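Pellgate Plant Handling Trials: Data Card and Read-Me

Release notes for users of the Pellgate recordings

Summary

The Pellgate set holds recordings of two-armed robot work with light household objects, principally potted artificial plants and a slatted plant stand. It was prepared within the Clallow project in order to compare gripper fingers and wrist camera positions under the same conditions. The set is intended for groups that are choosing equipment for similar work, and for those who wish to train or test control methods on objects that are soft, uneven and partly hidden from view.

The set is maintained by the Pellgate technical office. Usman Paracha is responsible for the recordings and Ayantu Shiferaw for the written records and the checking procedure.

Scope of the comparison

Two finger designs were compared. The first, called Pirzada in the file index, is a long, tapered finger. The second, called Brendura, is shorter and has a broader contact face. Both are fitted to the same gripper body and closed by the same drive. No change was made to the arms or to the control software between the two designs, and the closing force limit was held at one value throughout.

Five tasks were defined:

1. Take a pot from the floor and place it on the lower shelf of the stand.
2. Take a pot from the lower shelf and return it to the floor.
3. Move a pot sideways along the shelf without lifting it.
4. Turn a pot in place.
5. Pass a pot from one arm to the other.

Each task was attempted with both finger designs and by more than one operator. The operator is recorded by a letter code only.

Conditions of recording

All recordings were made in one room, on a hard, level floor area with a marbled surface, against a tiled wall. The plants are artificial. Real plants were considered at the planning stage and set aside, as leaf loss would have altered the objects between one attempt and the next. The pots are white and faceted, with twine tied around them. The facets mean that the contact area depends strongly on the angle of approach, and the twine offers an edge on which a finger may catch. Both features were wanted in the comparison.

The wrist cameras were given two possible mounting positions, named "near" and "far" in the index. In the near position the fingers fill more of the view and the contact point is easier to judge. In the far position more of the surroundings is kept, and the second arm is more often visible when it is working close to the object. The overhead camera was not moved at any time.

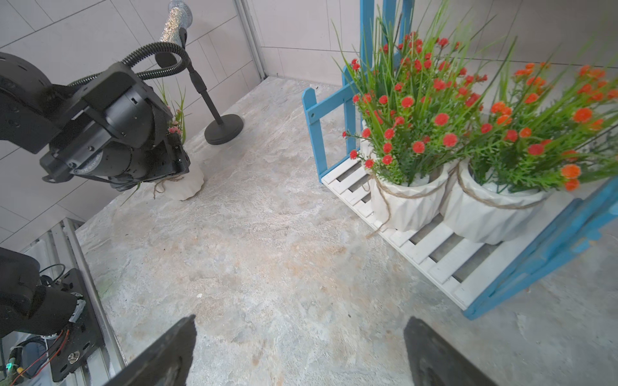 Shiferaw asked whether the near position was worth keeping at all, given that operators who had tried both chose the far one for every task except turning. The matter was discussed at length in April. It was decided that both positions should remain in the release, for the reason that turning was the task with the greatest spread between operators, and that removing the near recordings would have left the spread unexplained. Users who need a single camera position are advised to select "far" and to treat task 4 with care.

Contents of the release

Each attempt is stored in its own folder. The folder contains the wrist camera recordings for the left and right arms, the overhead recording, a table of joint positions and gripper openings, and a short text file with the task number, finger design, camera position, operator code and result.

The result is given as one of four values:

complete: the pot reached its goal and remained standing when released
partial: the pot reached its goal but was leaning, or was standing across a gap between boards
dropped: the pot left the fingers before the goal was reached
stopped: the operator ended the attempt

Results were entered by the operator at the time and checked afterwards against the overhead recording by a second person. Where the two did not agree, the second reading was kept and the first was stored in the field "result_first".

Joint positions are given in degrees. Gripper opening is given as a share of full travel, with zero meaning closed. All recordings within a folder share one clock. Folders do not share a clock with one another and should not be placed on a common time line.

Findings to date

The following remarks are offered for guidance and should not be read as a ranking of the two designs.

The long fingers were preferred by operators for work among foliage. They can be passed between stems and brought to the rim of the pot with less disturbance to the flowers. Their weakness is sideways bending under load, which is most apparent in task 3. Several attempts at that task are marked "stopped" because the finger tips had spread to a degree that the operator judged unsafe for the drive.

The short fingers held a pot more firmly once contact had been made on two flat facets. Finding those facets was slower, and operators reported that the contact face hid the pot from the near camera during the last part of the approach. In crowded arrangements the short fingers also tended to gather leaves against the pot, and a few stems were pulled out when the fingers opened.

Crowding proved to be of more importance than had been expected when the tasks were drawn up. Where pots stand close together, on the shelf and on the floor beside it, one arm is often required to wait while the other works, and the leaves of one arrangement fall across the rim of the next.

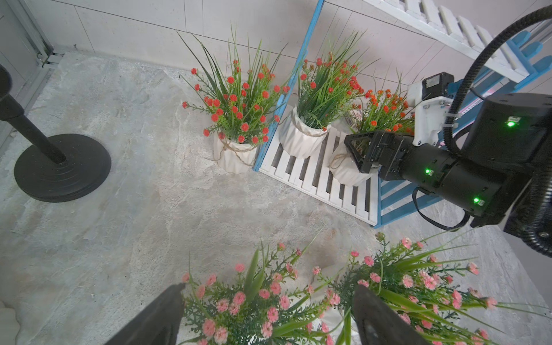
For this reason a field named "neighbours" was added to the text file part of the way through the work. It records whether another pot stood within one hand's width of the pot being moved. Earlier attempts were read again from the overhead recording so that the field could be filled for the whole set. In cases where the overhead view did not allow a decision, the value "unclear" has been entered.

Known limitations

The objects are few and similar in shape. A method which performs well on these pots may not perform well on round or glazed ones.

The light in the room was not controlled. Daylight and ceiling light are both present in differing amounts, and the white pots are overexposed in a small part of the near recordings. No correction has been applied.

The gripper opening reported for the left arm has a small constant offset in the earliest folders. The affected folders carry the note "offset_left" and the value to be subtracted is given there. The raw figures have been left as they were recorded.

Contact force was not measured. Motor current is supplied in its place and gives only a rough indication of grip. Comparisons of current between the two arms should be avoided.

The twine was retied whenever it had slipped from its usual place on the pot. Retying was not logged in the first part of the work.

Suggested use

The set is suited to the study of approach paths, finger choice and camera placement, and to the training of control methods for slow handling work. It is not suited to the estimation of cycle times for industrial purposes, as operators were told to work at whatever speed they found comfortable.

Users who divide the set for training and testing are asked to divide it by operator code as well as by attempt. Operators have recognisable habits, particularly in the angle at which they bring the wrist down, and a division by attempt alone will give results that are too favourable.

Changes since the previous release

Version 5 adds the "neighbours" field, corrects the spelling of two folder names and removes a duplicate of one attempt at task 2. The index file has been rebuilt. Scripts written for version 4 will continue to read the folders, though they will not read the new field.

Corrections and enquiries

Errors should be reported in writing to the Pellgate technical office, giving the folder name and the release version. Reports concerning the result field should state the time within the overhead recording at which the disagreement arises. Accepted corrections are listed in the file "changes.txt" under the name of the person who sent them, unless a request is made for the name to be left out.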